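Sorting Small Electrical Waste Before Collection: A Study of Voltage Drop, Connector Wear and Reuse Value in Discarded Low-Voltage Parts

Student project report, second-year module in Materials and Resources
Submitted 7/30/26

Summary

This report looks at whether low-voltage cables and small circuit boards taken from discarded household goods can be tested and sorted cheaply enough to be worth reusing in teaching laboratories. A batch of 233 items was received from the Udard reuse centre in June. Each item was inspected, cleaned if necessary, and tested with bench equipment already owned by the department. Of the batch, 86 items met the standard set for reuse. Connector condition was the main cause of failure. Damage to the cable itself was much less common than expected.

1. Background

Small electrical goods are usually collected mixed. Shavers, toys, lamps, chargers and radios go into the same cage and are later shredded, after which copper and some other metals are recovered. Shredding is quick, but it ends any chance of using a part again in its original form. A short length of cable with a sound connector has a low scrap value and a higher value as a part, provided that someone can show it is sound without spending too long on it.

The department buys cable assemblies and practice boards for first-year classes each year. Most are used for soldering exercises and simple circuits at 12 V or below. The electrical demands are modest, and the parts are often cut up or overheated by the end of a term. This makes the classes a suitable outlet for used stock.

Earlier student work on the Flalta bench kit had measured contact resistance in new connectors only. No data were held on used ones.

2. Aims

The project had two aims. The first was to find a test sequence that one person could carry out on a single item in less than 9 minutes. The second was to record the reasons for rejection, so that later batches could be checked for the commonest faults first.

Mains cables, batteries and anything with a transformer were left out of the study on safety grounds.

3. Materials and method

3.1 Receipt and storage

Items arrived in sacks and were divided by type before any testing. Cables were kept apart from boards so that board edges would not cut into the insulation. Open plastic trays were preferred to bags because short cables tangle when bagged, and pulling them apart puts a strain on the crimps.

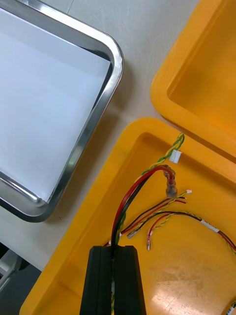 Each item was given a paper tag with a serial number. The tag was tied to cables close to one end and placed in an envelope with boards. Adhesive labels were tried first and dropped, as the glue left a residue that collected dust.

3.2 Visual inspection

Inspection was done under a desk lamp with a hand lens. For cables, the inspector looked for cracked or hardened insulation, exposed conductor, green deposits at the terminals and loose housings. For boards, the points checked were lifted tracks, cracked solder joints, scorched areas and missing parts. An item with exposed conductor away from a terminal was rejected at once and not tested further.

3.3 Continuity and resistance

Cables that passed inspection were checked for continuity with a digital meter. Resistance was then measured by the four-wire method, using a bench supply set to a current of 1 A. The voltage drop was read across the full assembly, including both connectors, and again across the cable alone where the terminals could be reached. The difference between the two readings was taken as the contribution of the connectors.

A limit of 30 milliohms was set for the connector contribution. The figure was chosen by testing a small number of new assemblies from department stock and allowing a margin above the highest reading.

3.4 Flexing

Each cable was bent by hand over a rounded former, five times in each direction, while connected to the meter. Any break in continuity counted as a failure. The test is crude, and the force applied was not measured. It was kept in the sequence because it found faults that the static reading missed.

3.5 Boards

Boards were not powered. Testing was limited to a resistance check between supply and ground pads, where these could be identified, and a trial solder joint on one spare pad. A board was accepted if the solder wetted the pad evenly and the pad did not lift when the joint was removed.

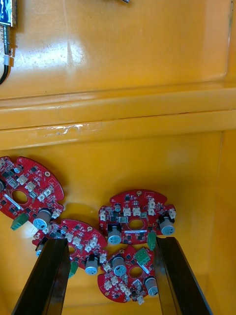
Figure 2. Round red circuit boards in a yellow plastic bin.

Boards without a spare pad were judged by inspection alone. This was a weakness in the method, and results for these boards should be treated with more caution than the others.

3.6 Recording

Results were written on paper sheets and copied to a spreadsheet at the end of each session. A second copy was held in the Prantl shared folder. Readings were entered as taken, with no rounding until the analysis stage.

4. Results

The overall acceptance rate was 37 per cent, or 86 items out of 233. Connector faults were the most frequent cause of rejection in the cable group. The usual form was a high or unsteady reading which dropped when the plug was pushed home and rose again when it was released. In most of these cases the spring contact had opened out and no longer gripped the pin.

Insulation damage was the second cause. It was found mainly within a few centimetres of the connector, where the cable had been bent sharply in use. Conductor breaks in the middle of a cable were rare.

For boards, lifted pads were the leading fault. Scorching was seen less often, and was usually confined to the area near a power component.

The time target was met for cables. It was not met for boards in the first sessions, as the trial joint required the iron to be cleaned each time. Grouping the boards and making all the trial joints in a single run brought the time per board below the target.

5. Discussion

The results suggest that the connector should be tested before anything else. In the sequence used here, the full visual inspection came first and took up the largest share of the time. A quick resistance reading at the start would have removed many items before the lens was needed.

Some rejected cables could have been saved by cutting off the connector and fitting a new one. The Ferora crimp tool held by the department was suitable for only one terminal size, so this was not pursued. The cost of a new terminal is small, but the labour is not, and the case for repair depends on whether students could do it as part of a class.

The acceptance limit deserves further attention. At the currents used in first-year classes, a connector somewhat above the limit would have no noticeable effect on the circuit. A looser limit would raise the acceptance rate, at the risk of passing contacts that are already worn and likely to become unsteady.

The batch came from a single reuse centre and a single month. Nothing is known of the age of the goods or how they had been stored, and the proportions found here may not hold elsewhere.

6. Further work

The next batch should be tested with the resistance reading moved to the start of the sequence. A simple clamp should be made for the flexing test so that the bend radius and the load are the same for every cable. A record of how long accepted parts last in class would also be needed before any statement could be made on cost.

Appendix A. Equipment used

Bench supply, 0 to 30 V, current limited
Digital meter with four-wire leads
Hand lens and desk lamp
Soldering iron with temperature control
Rounded former for flexing test
Paper tags and envelopes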